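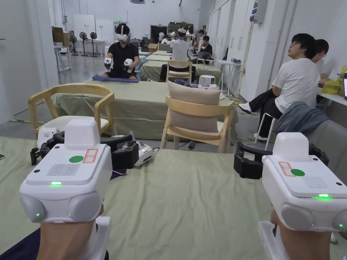
Does the shape of a hand-held gripper matter when people use it to record cloth folding? It does, mostly at the first grasp: a jaw that can slide under a hem flat on the table picks up a single layer more often, and the operator needs fewer second tries.

4.2 Comparison of hand-held grippers and headset controllers

We compared three ways of recording two-handed folding. The first used a pair of Driltik hand-held grippers with the stock jaws. The second used the same grippers with a narrower jaw made by Isuletti. In the third, operators wore a headset and used a pair of controllers to drive two arms running the Giseo controller software. All three were tested on the same garments: T-shirts, light jackets and trousers, most of them dark blue, taken from one set bought in July.

Figure 4. Two hand-held grippers, one in each hand, with a third gripper lying on its side on the table to the left. At the table beyond, a person wearing a headset holds two controllers over a folded garment.

The hand-held grippers are held by a handle under the body, so the operator's wrist stays below the line of the jaw (Figure 4). We expected this to be tiring and asked operators to rate wrist comfort at the end of each session. Ratings were slightly worse than for the controllers in the first session and about the same from the third session on. Two operators asked for a shorter handle. We did not change it during the study, to keep the recordings comparable.

Each operator began with practice garments that were not scored. Padmavathi Lobo ran the practice periods and used the same written instructions for every operator. During scored work, the operator started with the garment crumpled, spread it, folded it to the pattern for that garment type, and left it on the table. An attempt ended when the operator let go with both grippers or when the time limit passed. Operators could regrasp as often as they wanted within the limit.

The study produced 3,701 scored attempts. We removed 35 of them from the analysis, all with gaps in the tracking data long enough to hide a grasp. Most of the gaps came from one cable that worked loose at the connector when the operator turned the gripper past vertical. Bereket Tekleab added a clip at the base of the connector and the fault did not come back. The removed attempts were spread over all three garment types.

Jaw shape

The stock Driltik jaw is wide and has a blunt tip. It holds folded cloth well once it has it, and operators liked it for the last stage, when the garment has several layers and has to be moved in one piece. Its weak point is the first grasp. With the cloth lying flat, the tip pushes the edge forward until it bunches, and the operator then pinches the bunch, often catching two layers of a shirt at once.

The Isuletti jaw goes under the edge more easily. In 903 T-shirt attempts with this jaw, 257 needed a second try at the first grasp, a rate of 28 percent. The stock jaw did worse on T-shirts and the two were close on trousers, where the fabric is stiff enough to stand up a little at the waistband. On jackets the narrow jaw was the poorer choice. It slipped off zippers, and two operators said they squeezed harder than they wanted to.

We also tried a rubber pad from Bangera on the stock jaw. The pad improved grip on the jackets but dragged on the table cloth and pulled it out of place, so the camera view of the work area changed from one attempt to the next. We dropped the pad after the pilot and do not report scores for it.

Grippers and controllers

Attempts with the headset controllers took longer than attempts with either gripper. Much of the extra time was spent just before a grasp. Operators slowed down or stopped above the cloth, and several told us they could not judge how far the tip was from the table. With a gripper in the hand they could feel the table through the handle, and they used this on purpose, touching down first and then sliding in.

The controller recordings have one clear advantage. Every motion in them is one the arms have already carried out, so none has to be thrown away for being out of reach. Some gripper recordings included fast wrist turns that the arms could not follow at full speed. Shobha Unnithan replayed these at reduced speed, and most then ran to the end, although the cloth did not always fall the same way as it had for the operator.

Operators also differed from each other more than we planned for. The gap between the fastest and slowest operator on the stock jaw was larger than the gap between the two jaws. For this reason we compare jaws only within an operator and do not rank the operators. For the policy training in Section 5 we use the narrow jaw for T-shirts and the stock jaw for jackets and trousers, with the controller recordings kept as a separate test set.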